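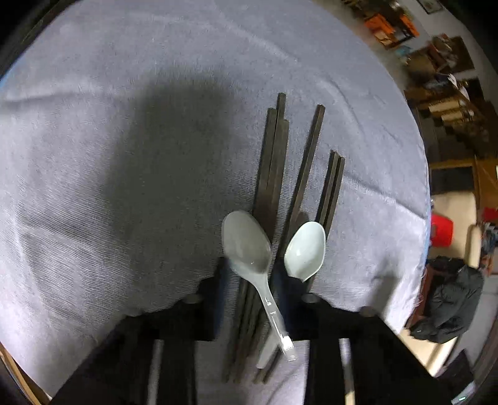
Section 4. Washing Flatware, Chopsticks and Small Utensils

This section covers the upper rack and the utensil tray of the Drarna 400 countertop dishwasher. For plates, bowls and pots, go back to Section 3. The Drarna 202 has no utensil tray, so owners of that model should follow steps 1 to 6 only and use the basket.

Before you start

Check that the drain hose is still seated in the sink clip. It can work loose when the machine is moved for cleaning.
Scrape off rice, egg and any thick sauce. Rinsing under the tap is not needed.
Read the care label on anything made of wood, bamboo or lacquer. If it does not say dishwasher safe, wash it by hand (see 4.3).

4.1 Loading the basket

1. Open the door fully until it rests flat.
2. Pull the upper rack toward you until it stops.
3. Lift the basket out by its center handle and set it on a level surface.
4. Put forks and spoons in with the handles down. Mix them so that spoons do not nest together.
5. Put knives in with the blades down.
6. Return the basket to the left side of the rack. The two hooks must sit over the wire. Push the rack back in and turn the spray arm once by hand.

If the arm touches anything, take that item out and lay it in the tray.

CAUTION: Do not let thin items stick out through the bottom of the basket. They can stop the lower spray arm and scratch the door liner.

4.2 Loading the tray (Drarna 400 only)

7. Slide the tray onto the upper rails with the word FRONT facing you.
8. Lay chopsticks, skewers and long spoons flat, all in the same direction. Leave a finger's width between them.
9. Close the hold-down grid over the items. You will feel it catch on both sides.
10. Choose a program. Use Daily for mixed loads and Gentle for plastic or coated items.
11. Add detergent to the cup and close the lid. With Gentle, fill only to the lower line.
12. Close the door and press Start.

Note: The grid was added after the first printing of this guide. If yours is missing, order part 194 from the Susdale service desk. The old tray takes the new grid without tools.

4.3 Items to wash by hand

Some utensils will split, fade or lose their finish in the machine. Wash these in the sink:

Unfinished wood and bamboo
Lacquered chopsticks and spoons
Knives with riveted wooden handles
Anything with a glued joint

1. Fill a bowl with warm water and a little dish soap.
2. Wipe each item with a soft sponge. Work along the grain.
3. Rinse under running water. Do not leave wood to soak.
4. Dry with a towel right away, then leave the items in open air overnight before you put them in a closed drawer.

CAUTION: Do not dry wooden utensils in the machine with the heater on, even if you washed them by hand first.

4.4 Unloading

Wait until the End light goes out. Empty the lower rack before the upper one, or water held in cup bases will drip on clean plates. If utensils have white spots, raise the rinse aid setting by one step and run the next two loads before changing it again. If the spots stay, check the water hardness setting in Section 6.

4.5 Cleaning the basket and tray

Do this once a month, or sooner if food collects in the corners.

1. Remove the basket, tray and grid.
2. Brush the slots with an old toothbrush under warm water.
3. Check the rail stops for cracks. A cracked stop lets the rack come out too far.
4. Refit the parts and run the Rinse program empty.

The machine counts its cycles. At 1000 cycles the Service light comes on and stays on until the pump filter has been changed and the counter reset. The steps are in Section 7. You can keep using the machine while the light is on, but do not run Intensive.

Revised Jul 25, 2021. Text: Myroslav Vakulenko.

Section 5 starts on the next page: Detergent, Rinse Aid and Salt.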